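Fox coming into the site office at Priltside

clendano_7
It comes in by the loading door at dusk, sits 3 metres off and waits.
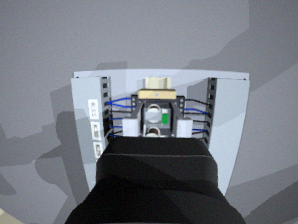 No one has fed it as far as I know. Should I block the gap?

Riltus
Someone is feeding it. Block it.

lau400
Disagree. Ours visited until August, then left by itself. No damage.

Riltus
Ours chewed 2 cables. Mesh, 100 mm overlap, fixed at the base.

clendano_7
Mesh ordered. Will check for cubs first.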